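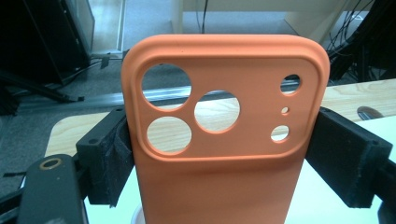
What do people do with a phone case once the phone it fits is gone? Most keep it in a drawer with other small things for a year or more, and it leaves the home only when the whole drawer is cleared.

4.2 Cases and other small covers

The question above was put to every household in the Costley and Panus groups, and the answer is a fair summary of what we heard. Phone cases were rarely thrown out on the day a new phone arrived. Several people said they meant to pass the case on to a relative with the same model. One woman in Panus had kept a case for a phone that had been lost on a bus, and she still thought of it as the better of her cases.

Cases are hard to sort because they look useful long after they have stopped being so. A mug without a saucer is still a mug. A case fits one phone, or a small family of phones, and the person holding it often can't say which. Few of the cases brought to the sorting sessions had a model name that anyone could find. The position and size of the camera openings was the best guide we had, and it was the first thing people looked at once they had handled a few. Color was no help in matching, although it was what owners remembered. They asked after "the orange one" or "the one with the flap" and did not mention the phone.

Silicone cases made up the largest share. They last well in a drawer, but the material picks up lint, and a case stored next to wool or fleece needed wiping before anyone wanted to try it on a phone. Hard plastic cases stayed cleaner and cracked more often at the corners. We grouped both under "fitted covers" in the item list, apart from sleeves, pouches and zip bags, which fit a range of things and were judged by size alone.

The sessions were held on ordinary tables with the items kept to the sides until they were picked up. Fitted covers went face down, so that the camera side could be compared. Soft goods – cloths, pouches, small garments that had ended up in the same drawer – were left as they came out, unfolded, until the hard items had been dealt with. Figure 4 has a fitted cover in its upper panel and a work surface with soft goods beside it in the lower one.

Figure 4. Upper: orange silicone case with a raised camera surround. Lower: pale surface with red and white soft goods at the left.

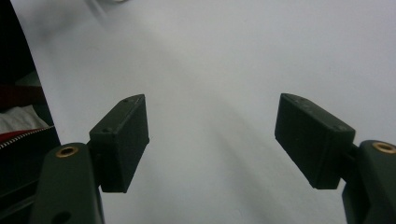
Tincuța Ghiță, reading a draft of this section, objected to leaving the cloth until last. In her own sessions at Bilau the soft things were folded first, as they take up the most room and hide the small items under them, and she had found earphones and a house key that way after the table was supposed to be finished.

We tried her order in the second round at Tennant, which ran for 11 households. It did clear the table sooner. It also meant that people spent their early attention on folding, and two households stopped before they reached the cases at all. The difference may come down to what is in the drawer. The Bilau drawers held more cloth to begin with, and a rule that suits them may not suit a drawer made up mostly of chargers and covers. For the rest of the study we let each household choose, and noted the choice on the item list.

There was less disagreement over what to do with a case that could not be matched. Róisín Fitzgerald proposed a holding box, checked in November and then emptied, and this was used at all 4 sites. Owners accepted it readily. Some added cases to the box that they had earlier put in the "keep" pile, usually near the end of a session, when the remaining space in the drawer was plain to see. We counted these as released items in the results for the second round and left them out of the first, where the box had not yet been introduced.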